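Search the help pages Search Clear

Does the "high detail" terrain pack do anything below 500 feet?

Saskia Henare

I fly the Hovine twin in Peldale, mostly short hops between grass strips, and I keep reading that the high detail terrain pack is the thing that makes low flying worth doing. I installed it last night. It took up a large part of my drive and most of my evening, and I can't say I see a difference.

What I did: took off from the valley strip, stayed under 500 feet the whole way up the river, landed, turned the pack off, restarted and flew the same thing again with the same weather and the same time of day. The trees look the same to me. The river banks look the same. The one change I could swear to is that the sim now stutters on final, right where I would like it not to.

The store page says the pack "transforms the low-level experience." I've been buying add-ons long enough to be wary of the word transforms. The screenshots on that page are all taken from what looks like 2,000 feet or more, with the sun low, and everything looks good with the sun low.

So before I ask for my money back: is there a setting I've missed, or is this one of those things people say they can see after they've paid for it? I'm on build 2141 with terrain detail at 100 and object distance on medium. I don't run any other scenery except the free McPhee airfields.
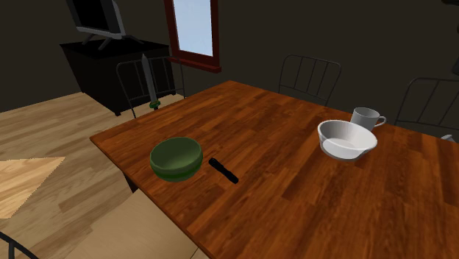
Please don't tell me to reinstall the whole sim. I did that in the spring for a different problem and it fixed nothing.

Bustell_fan

Works great for me, huge difference. Make sure you have it turned on in the add-on list. Also update your graphics driver and reinstall if that doesn't help.

Asuka Tamura

I'd be careful with both the store page and the people telling you it's night and day. I have the pack, I've kept it, and I think most of what gets said about it is wishful.

First, the slider. Terrain detail at 100 sounds like the top, but it isn't on that build. The scale was stretched a couple of updates ago and the old maximum was left sitting where it was for anyone who carried their settings over. Drag it all the way to the right and see what number you get. If it goes past 100, you were never loading the finer ground mesh, and your two flights were the same flight with a bigger folder on the drive.

Second, the McPhee airfields. They're nice and they cost nothing, but each one flattens a square of ground around the strip, and they load after the terrain pack if they sit lower in the list. That means the places where you're lowest and slowest are exactly the places where the pack gets painted over. Move McPhee above the terrain pack and restart. You may get a bump or a floating windsock at one or two strips. I got a ditch across a runway threshold, which I put up with for a week and then switched that one field off.

Third, the stutter on final. I doubt it's the terrain. I had it with the pack off as well, and it went away when I cut the object cache down to 700. The default is set for people with much newer machines than mine. Change that by itself before you touch anything else, fly one approach, and then do the rest. If you change four things in one go you'll never know which one mattered, and you'll end up giving advice like the kind you're asking to avoid.

As for what you'll see if it all works: rock faces get better. Steep banks stop looking like melted candle wax. Flat farmland looks the same as it did before, and so do the trees, which come from the base sim and aren't in the pack at all, whatever the store page lets you believe. If your river run is mostly flat with trees on both sides, I wouldn't expect to be impressed. Try the gorge at the north end of Peldale, down low, at noon. If you can't tell the difference there, ask for the refund.

Saskia Henare

Slider went past 100, so that's one to you. I moved the McPhee fields and now I can see proper rock in the gorge with the pack on, and mush with it off. The river run still looks the same either way — I flew it twice to be fair. Cache at 700 has made the stutter better but I still get one hitch as the gear comes down, so I'm not ready to call that solved.

I'm undecided on the refund. One good gorge is a lot of disk space.

Asuka Tamura

The hitch at gear down is a sound file loading, or at least it was in the Hovine I have. Lower the gear once on the ramp view before you fly and see if it comes back. There was talk of a fix in July but I haven't seen it in any notes, so I wouldn't wait for it.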